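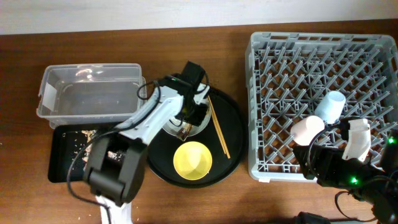

Custódio Calado wrote to me after the last lecture that the part on rinsing water went too fast, and that he still did not see why a kitchen must use hot water at the end if the plates are already clean. He is right that I went too fast, so I begin again from this point.

Unit 4. Washing and drying of tableware
Course: Hygiene in Small Kitchens, Godinho evening school
Notes for students, April 2022

1. Clean and sanitized

In everyday speech we use the word "clean" for everything. In this course we separate two steps. Cleaning takes away the food, the grease and the crumbs. Sanitizing brings down the number of bacteria on a surface which is already cleaned. The order cannot be changed. Grease protects bacteria from heat and from chemicals, so a greasy plate put in sanitizer stays a problem, and it also makes the sanitizer weaker for the next plate.

To the question of Custódio: a plate can look perfect to the eye and still carry bacteria from the wash water, in particular when this water was used for many plates before. The hot rinse is for those bacteria. It also warms the plate, and a warm plate dries faster in the air.

2. The order of work

Scrape. All leftovers go to the bin before any water is used. Trays too, also when there are only crumbs on them.
Wash. Warm water with detergent, glasses first, then cutlery, then plates, and pots at the end. Change the water when the foam is gone or when you see fat on the surface.
Rinse. Clear water, to remove the detergent.
Sanitize. Hot water or a chemical product. For the chemical, read the label for the dose and the contact time. More product does not mean a better result.
Air dry.

In the exercise with the Vevent canteen plan, many of you put rinsing and sanitizing in the same sink. If the kitchen has only 2 sinks, it is necessary to find a third container, and your plan must say where it stands.

3. Drying

A cloth is the weak point of many kitchens. It is used for hands, for the table, for a knife, and then for a glass. Please let the tableware dry in a rack. Plates stand on their edge with space between them. Cups and bowls go with the opening down, but on something which lets the air pass, never on a flat closed surface where the water stays under them.

The rack must be washed also. In the August visit to the Drenoswood guesthouse we found the bottom of the rack with a brown layer, and the plates above were washed very correctly. I ask you to remember this when you write the weekly cleaning plan.

4. Storage

Put away only what is completely dry. Stacked wet bowls keep moisture for a long time. Storage boxes need a wash from time to time, with the lid, and they should be left open until the inside is dry. Keep the tableware away from the floor and from the place where raw food is prepared.

5. Homework

Read the text "Galtum: water use in a small restaurant", from page 71. Then answer in complete sentences:

a) Why does the author propose to scrape before soaking?
b) The restaurant washed 1,767 pieces in the week of the study. Which change in the order of work would save the most water, in your opinion?
c) Describe the drying place in a kitchen that you know. What would you move?

One page is enough. Drawings are welcome, please write the names of the areas on them. Who missed the lesson about detergents should read Unit 3 before question b.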